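How I oil and care for wooden chopsticks (and spoons, while you're at it)

I ruined a lot of chopsticks before I learned to look after them. I'd leave them in the sink, run them through the dishwasher, shove them in a drawer still damp, and then wonder why they came out gray and fuzzy and smelled a little like a basement. Then my friend Quyên Nông gave me a set for my birthday and I decided I was going to do better by these. Four years later I'm still eating with them, so I guess the routine works!

You don't need much. Food-grade mineral oil, a couple of old cotton T-shirt scraps, a sheet of very fine sandpaper (320 grit or higher) and a free evening. This is for plain, unfinished wood or bamboo. If yours are lacquered or painted, just hand wash them and skip the rest. 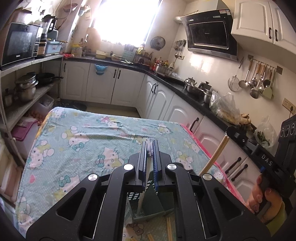 Start with a good wash. Warm water, a drop of dish soap, and your fingers - no scouring pads, they rough up the tips. Wash right after dinner if you can. Rinse, then roll the whole bunch in a towel between your palms like you're making a dough rope. I spread an old cloth over the table before I start any of this, and one with a busy print is best, like the light blue cartoon one with the pale chopsticks lying on it, so a stray drip doesn't bother you every time you sit down. Then let everything dry overnight. Don't rush this part. Oil over damp wood just traps the water in there, and you'll be sorry in a week.

Next day, run a fingertip along each one. If you feel fuzz, give it a few light strokes with the sandpaper, always going with the grain. You're only knocking down the little raised fibers, so stop as soon as it feels smooth. Wipe off the dust with a barely damp cloth and give it another hour. Anything with a crack or a real splinter goes in the trash (or the garden - they make great seedling stakes).

Now the fun part. Put a little oil on a scrap of T-shirt, pinch the chopstick in it, and pull it through from the thick end to the tip. Do that two or three times, turning as you go. The color gets so much richer, I love it every time! Lay them out so they aren't touching and leave them until morning, then buff off whatever is still sitting on the surface. If they feel greasy, you used too much. Buff again.

Please don't use olive oil or regular vegetable oil. I did that once and they went sticky and smelled like old crayons.

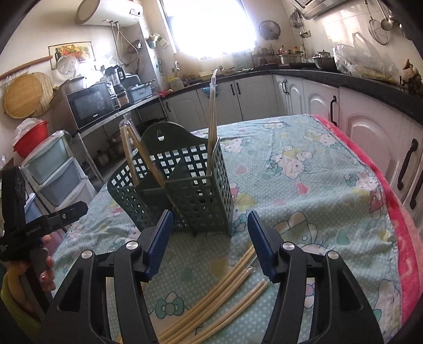

Wrapped chopsticks standing in a basket with dividers.

Storage matters as much as the oil. For the ones you use every day, you want air moving around them, so pick a holder with holes in the sides and don't pack it tight. I stand mine with the eating ends up and empty out the bottom of the holder every so often, because crumbs and water collect down there and it gets gross fast. New ones still in their plastic can wait until you need them. Just wash them before the first meal.

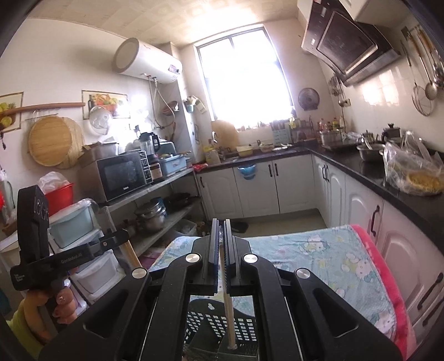

Duyên Lý wrote in to say she does her cooking chopsticks twice as often as the table ones, since they spend so much time in hot broth, and that she warms the bottle of oil in a bowl of hot tap water first so it soaks in faster. I've started doing the warm oil thing too and I like it.

For the table set I go every couple of months, and more in November when the heat comes on and the air in my apartment dries out. If the wood looks pale and chalky, it's time. Spoons and spatulas get the exact same treatment, only they drink up a lot more oil, so do those last with whatever is left on the rag.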